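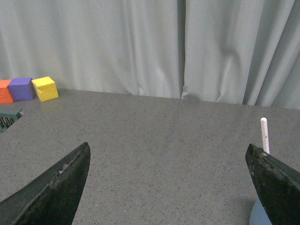 *Puesto 2: tablero y cortina del fondo.*

**Revisión de seguridad – taller de costura Follau, planta baja**
Revisa: Aisling Scanlon. Abril, a partir de las 8:15.

- [x] **Extintores accesibles.** Sí. El del pasillo lleva la etiqueta de Marinescu, aunque la firma no se lee. Que manden copia del parte.
- [ ] **Salida de emergencia despejada.** Me dicen que «siempre está libre». Había rollos de entretela apoyados en la barra. No conforme.
- [x] **Tableros de trabajo.** Superficie gris moteada, fácil de limpiar. Faltan por mirar los cantos por debajo.
- [ ] **Cortinas divisorias.** El proveedor, Tovis, asegura que la tela es ignífuga. Puede ser – pero no hay certificado en la carpeta y una palabra por teléfono no me vale.
- [ ] **Planchas de vapor.** La hoja dice que el termostato se comprobó en enero. Misma letra y mismo bolígrafo en todos los meses del año. Repetir la prueba conmigo delante.
- [x] **Cuadro eléctrico.** Cerrado, diferencial probado, salta. Número de armario 1426, coincide con el plano.
- [ ] **Paso entre máquinas.** Mínimo interno: 600 mm. Junto a la remalladora medí 400. La explicación fue que «por ahí no pasa gente». Pues yo pasé.
- [ ] **Botiquín.** Completo según el inventario; sin vendas según el botiquín.

**Pendiente**

Certificado de Tovis y parte de Marinescu antes de la próxima visita. El plan de evacuación que me enseñaron es el del local de Urstead, con otra escalera y otra puerta: hay que hacer uno propio y colgarlo en la entrada. Hasta entonces dejo el apartado abierto y no firmo la hoja.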